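The Renelel Attachment
A short story

Section 1. Appointment of the Demonstrator

By a letter of 16th September, Mr Urho Partanen was informed that his application to the Skevik Institute had been accepted, and that he would serve as Demonstrator (Domestic Tasks) until the end of November. The letter ran to 37 numbered paragraphs. Paragraph 7 required him to perform each task "in the manner in which he would ordinarily perform it at home".

Mr Partanen replied that at home his wife had done the washing, and that she had died in the spring. The Institute thanked him for the information and confirmed the date of his arrival.

He was given a chair, a pair of Skanix hand controls and a supervisor, Mr Shota Kudo. The arm was to be guided to the sofa, close its fingers on a navy cloth, and carry it to the washing machine. Mr Partanen took hold of the cloth by its middle, so that it stood up in a peak.
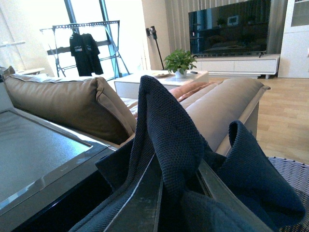
Section 2. Conduct of the Early Demonstrations

Mr Kudo observed that most demonstrators took the cloth by a corner. He asked whether the middle was a preference. Mr Partanen said that it was how she had picked things up, all at once, on her way to somewhere else. Mr Kudo entered this under Grip, where the form allowed 51 characters, and was obliged to shorten it.

The approach to the machine was practised separately. Demonstrators were instructed to halt before the front panel with the fingers open and to wait for the supervisor's word. Mr Partanen waited well. He was found on several occasions to be still waiting after the word had been given.
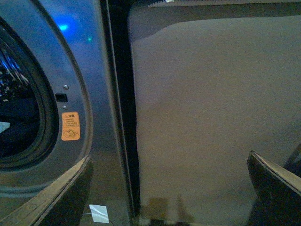
The approach position, with the fingers open before the machine.

In the second week the Institute wrote to Mr Kudo concerning pauses. The Noguchi method, under which all teaching was conducted, held that a pause was an instruction like any other, and that the arm would learn it. Demonstrators were to avoid any delay that did not serve the task. Mr Kudo was asked to raise the matter.

He raised it the same afternoon, while the fingers were closed before the open drum.

"You have stopped again," he said.

"She always looked inside first," said Mr Partanen. "I left coins in my pockets. She would look for them."
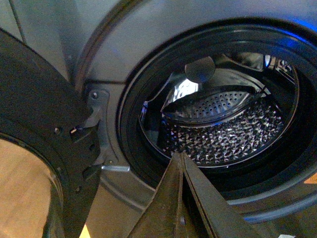
Mr Kudo considered the form. There was a box for Delay and a box for Inspection - the second had never been used at Skevik, and no guidance had been issued on it. He ticked Inspection. He ticked it on every demonstration that followed, 641 in all, and replied to the Institute that the matter had been dealt with.

Section 3. Review

In November the arm was set to work without a hand on the controls. Mr Partanen attended as an observer and was asked to remain seated. Mr Kudo read out the start time and stood back from the machine.

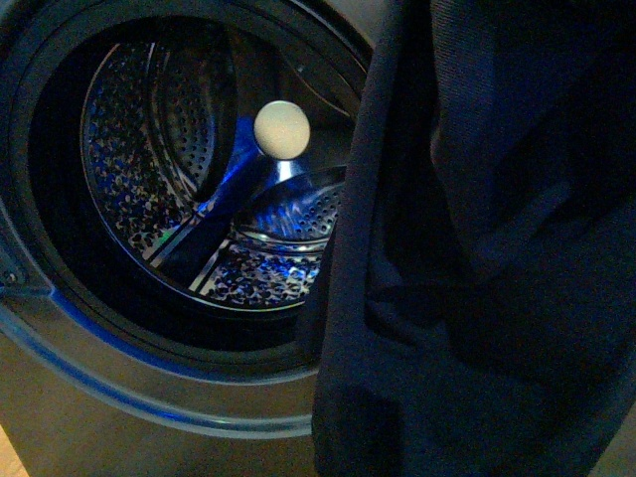

"May I ask what it is doing?" said the reviewing officer, after a while.

"Inspection," said Mr Kudo.

The officer turned over two pages of the record and found the boxes ticked. She asked what the arm expected to find.

"Coins," said Mr Partanen, from his chair.

She wrote this down, asked him how the word should be entered, and moved on to the matter of the towels.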